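Tischsystem Nemano – Arbeitstische für Werkstatt, Labor und Unterrichtsraum

Artikelgruppe: Arbeitstische, höhenverstellbar
Hersteller: Orkis
Artikelnummer: 2705

Das Tischsystem Nemano ist für Einrichtungen bestimmt, in denen Arbeitsplätze über viele Jahre von wechselnden Personen genutzt werden. Platte und Untergestell werden getrennt geliefert und können unabhängig voneinander ersetzt werden. Die Oberfläche ist reflexionsarm ausgeführt und für die tägliche Reinigung mit haushaltsüblichen Mitteln freigegeben. Scheuernde Pasten und lösemittelhaltige Reiniger sind nicht zulässig.

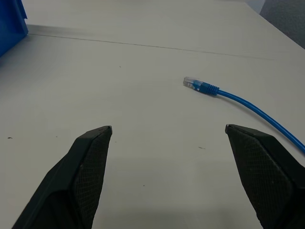
Das Untergestell besteht aus pulverbeschichtetem Stahlrohr. Die Höhenverstellung erfolgt über eine Handkurbel mit einem Verstellweg von 400 mm; eine elektrische Ausführung ist unter der Bezeichnung Nemano E erhältlich. Die zulässige Flächenlast beträgt bei gleichmäßiger Verteilung 153 kg. Punktlasten sind nur oberhalb der Querträger zulässig. Bodenunebenheiten werden über Stellfüße ausgeglichen, die ohne Werkzeug bedient werden können.

Ausführungen und Zubehör

Plattenfarben: Weiß, Lichtgrau, Anthrazit
Plattenstärke: 40 mm
Kantenausführung: gerundet, fugenlos verklebt
Kabelwanne Amin, unter der Platte einhängbar
Rollensatz, feststellbar (nicht für Nemano E)
Trennwandhalter für Doppelarbeitsplätze 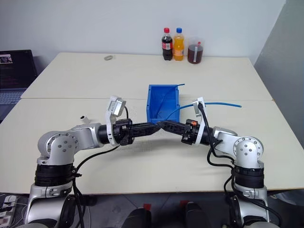 Die Wahl der Plattenfarbe sollte sich nach der überwiegenden Tätigkeit richten. Für Schreib- und Lesearbeiten wird Lichtgrau empfohlen, da der Kontrast zum Papier geringer ausfällt und die Augen weniger ermüden. Wo Kleinteile oder dunkle Geräte gehandhabt werden, ist Weiß vorzuziehen: Schwarze Greifer und dünne schwarze Kabel, wie auf der Abbildung, heben sich von einer weißen Tischplatte deutlich ab. Anthrazit eignet sich vor allem für Präsentationsflächen.

Lieferung und Montage

Die Lieferung erfolgt frei Bordsteinkante, auf Wunsch auch bis zur Verwendungsstelle. Für die Montage sind zwei Personen erforderlich. Ersatzplatten werden im ursprünglichen Bohrbild gefertigt – die Angabe der Artikelnummer genügt. Sondermaße sind vor der Bestellung mit der Planungsabteilung abzustimmen, Ansprechpartnerin ist Benvinda Barreto. Anfragen öffentlicher Auftraggeber und Rahmenverträge bearbeitet Visitación Pacheco.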